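Trakum two-handed kit: a term with it in our after-school club

Review posted May 16, 2025

I was against buying this. The club had been getting by on wheeled buggies and line followers, and the Trakum pair of hands was being sold to us with a video in which everything goes right first time. We bought it through Sallholm, the school supplier, for £393 on their education loan scheme, for one term, with the option to keep it going. So what follows is a term's worth of use by 14 to 16 year olds, in a room with one decent extension lead.

Setting up took two sessions. The printed guide stops after the forearms and sends you to a web page, and the web page assumes you have the older control box. Sallholm's helpline did sort us out, but I'd have liked the right guide in the first place. Calibration then has to be done for each hand separately, finger by finger, and if a pupil bumps the bench halfway through you start that hand again. We got very good at not bumping the bench.

The task we set for the term was the one from the Escobedo schools challenge: a pretend meal, with play food to be picked up and put on a plate. It sounds like something for infants. It kept the older pupils busy for weeks, mostly arguing over which hand should do what.

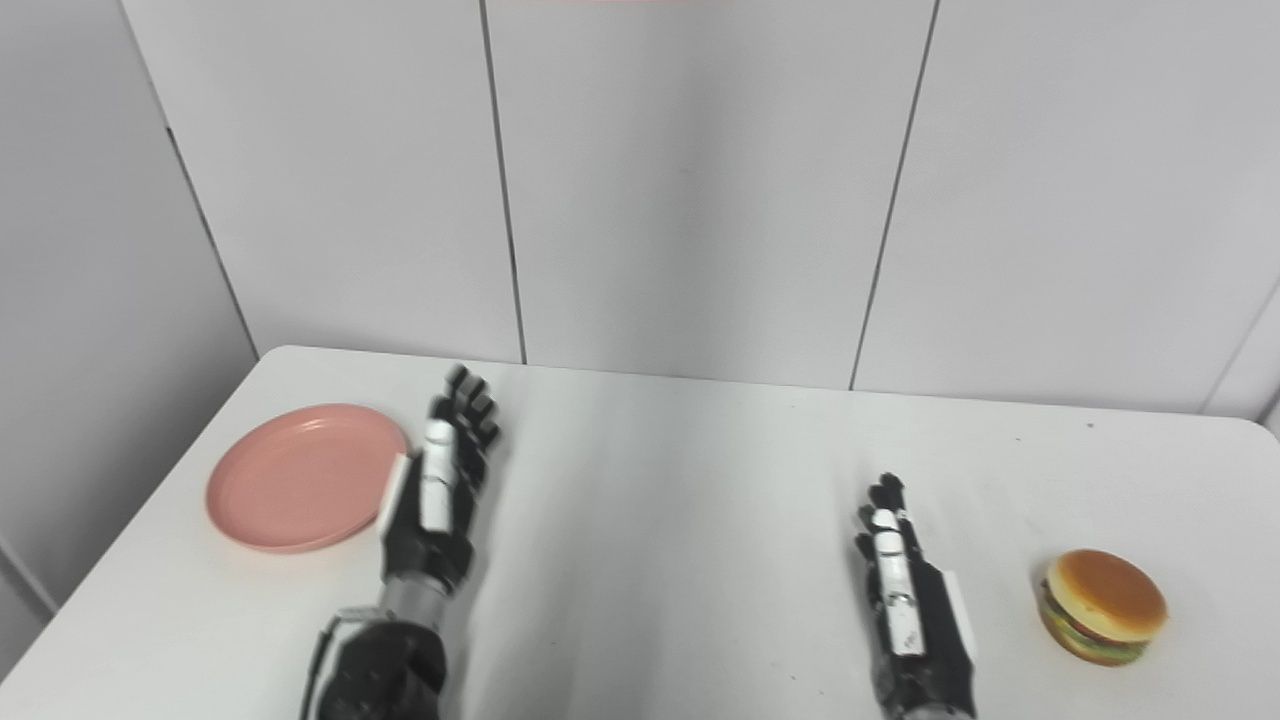
The arguing was the best part, if I'm fair. With a buggy there is one thing to steer. With two hands you have to decide whether one holds the plate still while the other does the lifting, or whether they take turns, and the pupils had to write that down before they were let near the controls. Some of those plans were better than anything they'd written for me in class.

Results were less cheering. We logged 82 attempts in April, all with the same bit of play food, and 4 of them ended with it on the plate and the right way up. The brochure talks about 'reliable everyday grasping'. I don't know whose everyday they mean. Soft or rounded things seem to be the trouble – the fingers close well enough, but the software has no real idea how hard to squeeze, and the setting for grip strength is buried three menus down.

The rest of my grumbles are smaller. The cables get in the way and there are no clips for them in the box. The software wants an account for every pupil, which meant a long email to our data person. The lesson plans are thin, and two of them are the same plan with a different title.

We also had a Trumov single gripper on trial the year before. It's duller and it can't do half as much, but it worked on the day it arrived and beginners got somewhere in an hour. For a lower school club I'd take that one again.

For older pupils who can stand to fail a lot, the Trakum is worth a term on loan. I wouldn't buy it outright at the full price until they've fixed the guide and the grip setting. We have kept ours until July, mainly on account of the pupils, who asked.

Three stars out of five.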